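Subject: Re: [smallholders-invest] Selling half after a double?

> I bought Hatent at 32p in February last year and it has now more
> than doubled. A friend at work says I should sell half so that I
> am "playing with the house's money". It is 7 per cent of what I
> hold. I don't need the cash for anything. Does anyone on the list
> follow this rule and has it served you well?
>
> Also, does anyone know if Fontes is still paying its dividend in
> two parts? Their website is no help.

I used to follow it and gave it up, so here is my side.

The trouble I have with the rule is that the price you paid is only of interest to you and the tax office. The company doesn't know you bought at 32p. If you sell half at double, you have made a decision based on your own starting point, and somebody who bought at 60p would look at the same shares on the same day and do something else. You can't both be right for that reason alone.

What I do now is look at how big the holding has become. I have a ceiling for any one small company and when a share goes over it I trim it back. Mine is 10 per cent. At 7 per cent I would leave Hatent alone unless something in the accounts worried me. If you would lose sleep over a fall of a third then your ceiling should be lower than mine.

I went back through my old contract notes before writing this. I sold half of Trarkach when it doubled, and it doubled again over the next two years. I also sold half of a shop chain when it doubled, and that one went bust. So my own record proves nothing either way, and I'd be wary of anyone who tells you theirs does.

Two practical points. Check what your broker charges to sell. On small holdings the commission and the spread can eat a fair bit, and Hatent is thinly traded. The quoted spread was wide when I looked at half past ten this morning and narrower after lunch. Use a limit order. Second, if the shares are outside an ISA, work out the gain before you sell and see whether it goes over your allowance for the year. You could split the sale either side of the tax year end if it does.

On Fontes, yes, it is still two payments, a small interim and a larger final. The last report has it in note 7 on page 114, which is a silly place to put it. You can ask the registrar for a paper copy. I hold 400 of them and have no plans to add more at this price.

Someone asked last month about Caltex and whether the old share certificates are worth anything. I don't know. I would write to the registrar with the certificate number and keep the originals at home until they reply. Don't post them to anyone who rings you up offering to buy them.

My usual warning applies, I am not an adviser and I have been wrong plenty of times.
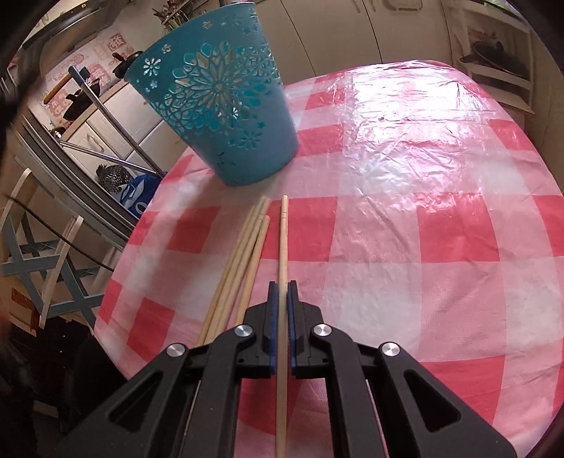
Chopsticks on the table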